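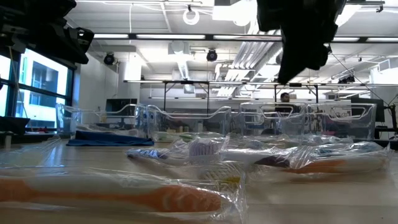
이 사이트는 쿠키를 사용합니다. 계속 이용하시면 쿠키 사용에 동의하신 것으로 봅니다. [동의] [설정]

제목: Re: [산악회 메일링] 도보스 북릉의 옛 확보물과 첫 등반 기록
2025년 8월 26일, 아나키 은툴리

요하네스 씨, 그리고 여러분께

안녕하십니까. 답장이 늦어서 죄송합니다. 한국어로 긴 글을 쓰는 것은 저에게 아직 시간이 걸리는 일입니다. 틀린 표현이 있으면 너그럽게 읽어 주십시오.

요하네스 흘롱와네 님이 쓰셨습니다:
> 도보스 북릉 세 번째 마디에 녹슨 하켄이 하나 박혀 있습니다.
> 6월에 갔을 때 손으로 당겨 보니 조금 움직였습니다.
> 이것을 누가 박았는지 아시는 분이 계십니까? 저는 졸라니
> 응코보 선배의 팀이라고 들었는데, 안내서에는 이름이 없습니다.
> 그리고 이번에 빼는 것이 좋을지, 그대로 두는 것이 좋을지
> 의견을 듣고 싶습니다.

먼저 첫 번째 질문에 대답하겠습니다. 저는 그 하켄을 졸라니 선배가 박지 않았다고 생각합니다. 선배는 북릉을 오를 때 언제나 왼쪽 침니로 갔습니다. 제가 스물네 살 때 선배와 같이 그 길을 올랐는데, 세 번째 마디의 벌어진 틈에는 손도 대지 않았습니다. 바위가 속이 빈 소리를 낸다고 하셨습니다. 그때 저는 무서워서 그 소리를 들을 여유가 없었습니다.

제 기억으로는 음포 헨드릭스 씨와 투멜로 들라미니 씨가 그 다음 해 여름에 오른쪽으로 직접 올라갔습니다. 두 사람은 티리아 산장에서 14일을 지냈고, 그중에서 날씨가 좋은 날은 매우 적었습니다. 산장 난로 옆에 젖은 양말이 걸려 있었고, 투멜로 씨는 저녁마다 같은 감자 수프를 끓였습니다. 음포 씨가 산장 방명록에 연필로 등반선을 그린 것을 제가 보았습니다. 그 그림에 하켄 표시가 있었는지는 확실하지 않습니다. 방명록은 지금 와스토샴의 자료실에 있는 것으로 압니다. 다음에 그쪽에 가시는 분이 한번 찾아봐 주시면 감사하겠습니다.

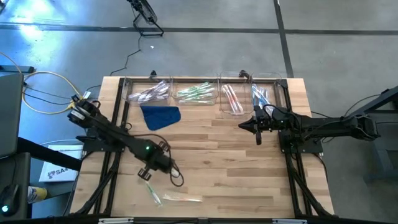 투명한 통에 색깔별로 담긴 포장 칫솔

두 번째 질문은 더 어렵습니다. 저는 움직이는 하켄은 빼는 것이 맞다고 봅니다. 처음 오는 사람은 박혀 있는 쇠를 보면 믿고 싶어집니다. 그 마디 밑으로는 100미터 넘게 쉴 자리가 없습니다. 작은 캠을 쓰면 하켄보다 조금 위에서 확보할 수 있습니다. 다만 제가 마지막으로 그곳에 간 것은 오래전이므로, 최근에 오르신 분의 말을 저의 말보다 먼저 들어 주십시오.

빼기로 결정하면 버리지 말고 보관해 주시기를 부탁드립니다. 음포 씨의 하켄이라면 머리 옆에 줄로 판 짧은 홈이 있을 것입니다. 그분은 자기 장비에 모두 그렇게 표시했습니다. 몬디아 벽에서 다른 팀과 장비가 섞여서 크게 다툰 후에 생긴 습관입니다. 그 다툼에 대해서는 양쪽의 이야기가 너무 다르기 때문에 여기에는 쓰지 않겠습니다.

안내서에 대해서도 한 가지 말씀드립니다. 지금 판에는 북릉의 높이가 1,000미터라고 되어 있는데, 이것은 골짜기 바닥에서부터 잰 것입니다. 풀이 있는 아래쪽 비탈까지 들어간 숫자라서 실제로 줄을 묶고 오르는 부분은 훨씬 짧습니다. 새 판을 준비하시는 분은 어디에서 잰 높이인지를 같이 적어 주시면 좋겠습니다. 저도 젊었을 때 이 숫자를 보고 물을 너무 많이 지고 갔습니다.

내려오는 길은 동쪽 안부로 가는 것이 아직 제일 편합니다. 안개가 끼면 돌탑이 잘 보이지 않으니 개울 소리를 오른쪽에 두고 걸으십시오. 소리가 갑자기 작아지면 너무 왼쪽으로 간 것이니 조금 되돌아가야 합니다.

투멜로 씨에게는 제가 따로 편지를 쓰겠습니다. 그분은 전자우편을 거의 읽지 않으십니다. 답이 오면 이 목록에 옮겨 적겠습니다.

요하네스 씨, 혹시 하켄을 가까이에서 찍은 사진이 있으면 저에게 보내 주실 수 있습니까? 홈이 있는지 보고 싶습니다.

모두 건강하시기를 바랍니다.

아나키 은툴리 드림

최종 업데이트: 게시 당일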